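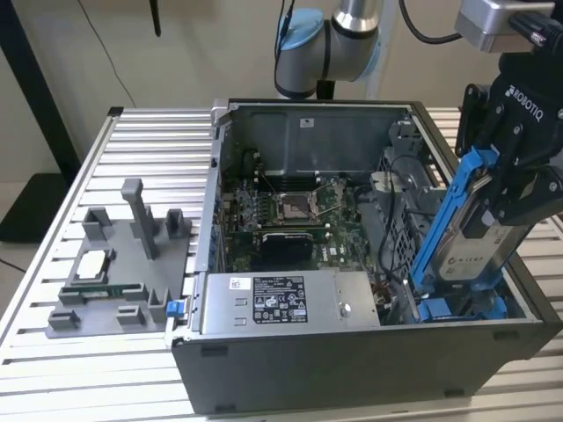
Old Dell tower, side panel off.

Been reading the small print on "certified refurbished" PCs so you don't have to. Short thread, mostly grumbling.

Truvarby wants £118 for an office desktop with a "renewed to premium standard" badge. Premium standard is defined on their site as "our highest standard". Right then.

I asked what gets tested. The reply listed 8 checks. One was "visual appearance". Another was "cleanliness". I'd have called that one check and a damp cloth.

Fisico at least publishes a list of parts replaced. Trouble is it's the same list for every machine they sell, down to the typo.

Then there's the reviews. Flulldale has 900 of them, nearly all five stars, and the ones I read were about how fast the parcel came. Lovely. Does the thing still work in August?

Kalniņš was the only seller who gave me a straight answer on the warranty - 8 months, parts only, you pay the postage back. Not generous, but I could understand it.

Anyone had a refurb warranty claim paid out without a fight? Replies open. Screenshots preferred.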